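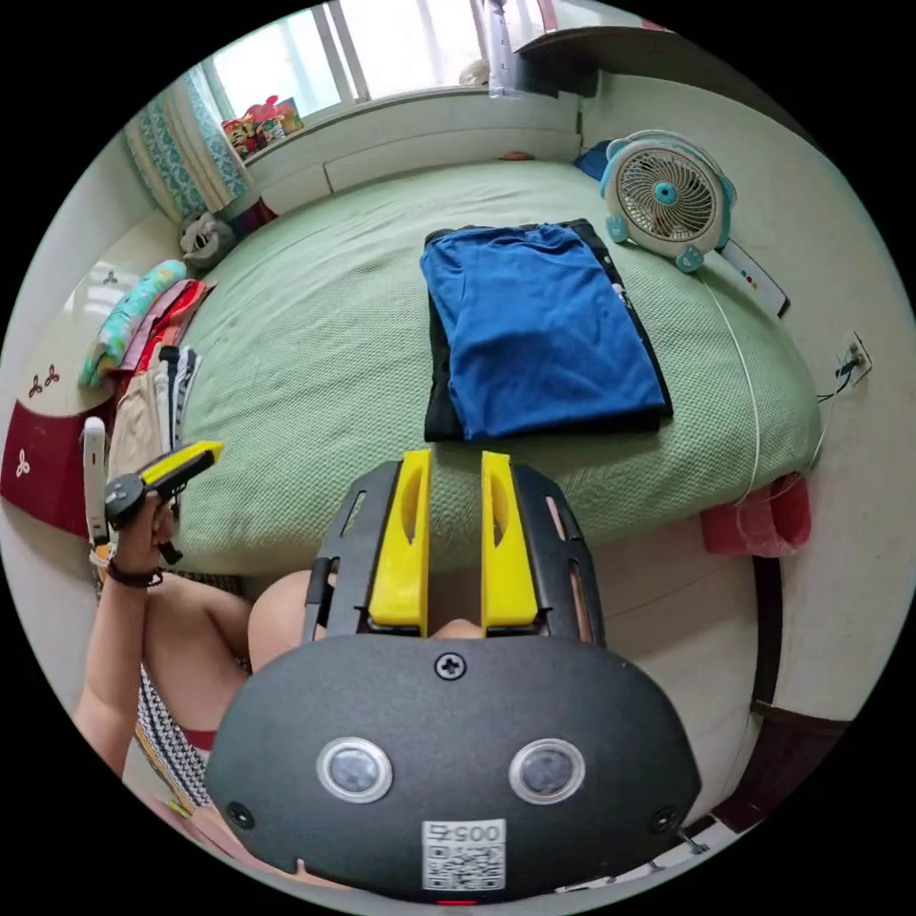
Visit report: Velwood student project, garment folding with hand-held grippers

May 1, 2018

The Velwood project runs as a spring option for second-year students and is open to visitors once a term. I attended on behalf of the Adura robotics club, which is considering a similar option from July. Bongani Matlala supervises. Etornam Kyei, a student, is responsible for the recordings.

The task is folding T-shirts on a bed. A person works with a gripper in each hand, and each gripper records its own view. No arm is involved at this stage. The students chose a bed over a table on purpose: a soft, textured cover gives under the fingers, and the cloth drags on it.

The fingers are yellow and slotted. A shirt is laid flat with the collar towards the window, the sleeves are dealt with first, then the sides, then the length. Kyei's rule is that both grippers must be open before either one approaches the cloth.

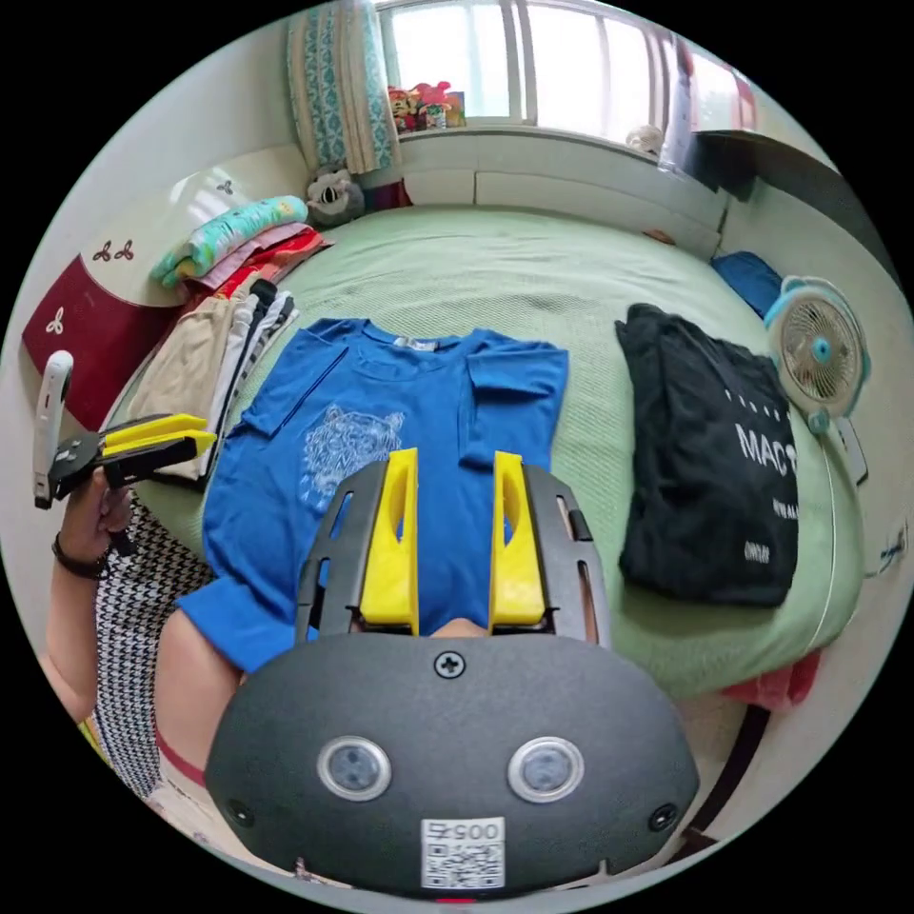

Finger gap at approach was the main technical point of the morning. Too wide, and the second layer is picked up along with the first. Too narrow, and the tips push the hem away. The group has settled on a 40 mm opening for cotton and has not yet tested anything heavier.

To date they hold 398 recordings, of which 137 were rejected on review. Most rejections are for a hand passing in front of the other gripper's view. The target is 2,000 by the end of the option, which Matlala considers tight.

Labelling is done in Grarnel, a small program written by last year's group. It marks grasp, lift, fold and release on a timeline. It is slow with long files and has no undo. 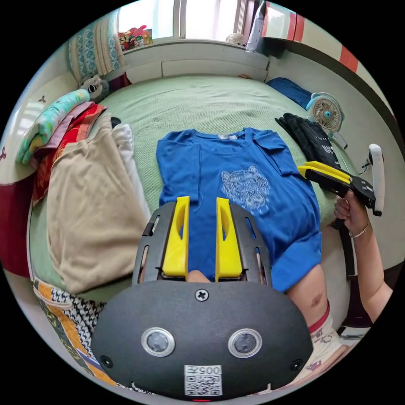 Blue T-shirt with one sleeve folded down, both grippers in use.

Points for our own club: budget for spare fingertips, agree the folding order before recording starts, and review files the same day. Du Plessis Hall has a room we could use. Matlala has offered to send the checklist, and I will circulate it when it arrives.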